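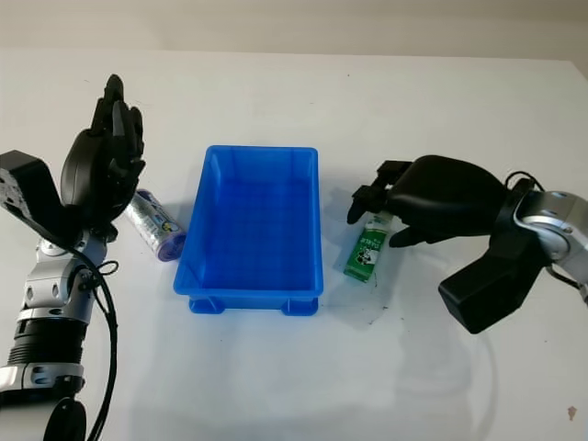

Mesance Annex, Ground Floor
Interior Condition Checklist with Comments
October 2023
Inspected by: Divina Macapagal
Previous inspection: February

Ratings: S = satisfactory. M = minor, correct at next scheduled maintenance. A = action required before the next inspection. N/I = not inspected.

1. Entrance and circulation

1.1 Main entrance door closes and latches without assistance: S
1.2 Door closer speed: M
Comment: Closing is even until the last part of the swing, then too fast. Adjust the latch valve. Do not adjust the sweep valve, which was set in February and is holding.
1.3 Threshold strip secure: S
1.4 Entrance mat flat, edges down: A
Comment: The rear corner on the hinge side lifts when the door opens. Adhesive tape has been applied over earlier tape. Remove both layers and replace the mat. The Tolentino ribbed mat used at the north entrance lies flat and is the right size for this recess.
1.5 Corridor clear to full width: S
1.6 Handrail at ramp, fixings tight: S
1.7 Slip-resistant nosings on ramp: M
Comment: Worn smooth at the center of travel. Still bonded.

2. Means of escape

2.1 Exit signs lit: S
2.2 Exit doors open from inside without a key: S
2.3 Rear exit door opens fully: A
Comment: The door meets the paving outside before it reaches full swing. The slab nearest the frame has risen. This was rated M in February and has gotten worse. Lift and relay the slab. Planing the bottom of the door is not acceptable — the weather seal would be lost.
2.4 Emergency lighting, monthly function test recorded: S
2.5 Emergency lighting, full duration test recorded: N/I
Comment: The log sheet for this test was not in the binder. The test may have been done. Send the sheet to the inspector or repeat the test.
2.6 Assembly point sign in place and readable: S

3. Fire equipment

3.1 Extinguishers in position, pins and seals intact: S
3.2 Service tags current: M
Comment: Extinguisher 23, by the supply closet, has a tag with the date rubbed off. The service record shows it is current. Replace the tag.
3.3 Access to extinguishers: S
3.4 Fire door self-closing: S
3.5 Fire door gaps and seals: A
Comment: Door 46. The smoke seal on the leading edge has been painted over and is stiff. Replace the seal for the full height of the door. A patch at the damaged section does not meet the specification. Check the other painted doors at the same visit, as they were done under the same contract.
3.6 Fire doors not held open: M
Comment: Door 46 had a wedge on the floor beside it. It was not in use at the time. Removed.

4. Electrical

4.1 Panel closed, labeled, and accessible: S
4.2 Circuit directory matches the circuits: M
Comment: 2 entries still refer to the old room names. Relabel.
4.3 Outlet covers whole and tight: S
4.4 Extension cords not used as permanent wiring: A
Comment: One cord runs behind the filing cabinets to the copier. Rating printed on the plug is not legible. Take the cord out of service and move the copier to the wall with the outlet.
4.5 GFCI outlets trip and reset on test: S
4.6 Cords and plugs free of visible damage: S

5. Floors, walls, and work surfaces

5.1 Floor covering free of trip edges: S
5.2 Wall paint and plaster sound: S
5.3 Work tables stable: S
Comment: Leveling feet were adjusted in February. No movement found under hand load.
5.4 Tabletops clean and undamaged: M
Comment: Faint gray streaks and a few small marks on the white laminate. Cosmetic. No resurfacing needed.
5.5 Table edges smooth: S
5.6 Shelving anchored to wall: S
5.7 Shelf load labels posted: A
Comment: The Nesberg units in the storage room have no load labels. The limit given in the purchase file is 2,000 lb per bay, evenly spread. Post this on each bay. Heavy boxes now on the top shelves should come down to the lowest level.

6. Heating, ventilation, and water

6.1 Supply and return grilles clear: S
6.2 Filters changed on schedule: S
6.3 Thermostat reading agrees with hand thermometer: S
6.4 Noise or vibration: M
Comment: The Grirel fan unit above the corridor rattles at low speed and stops at high speed. Probably a loose panel screw. Check the panel before ordering a bearing.
6.5 Water heater relief valve, discharge pipe clear: S
6.6 Signs of leaks at sinks and shutoffs: S
Comment: The old stain under the kitchen sink has the same outline as in February. The cabinet base is dry to the touch.

7. First aid and records

7.1 First aid kit complete and in date: M
Comment: Eyewash past its date. Order one bottle and discard the old one.
7.2 Emergency contact list posted: S
7.3 Previous items closed: A
Comment: Items 2.3 and 3.2 are carried over. All other February items are closed.

Items rated A go to the maintenance desk with a copy of this sheet. Enter the completion date and initials beside each item number. Item 2.3 takes priority over the rest.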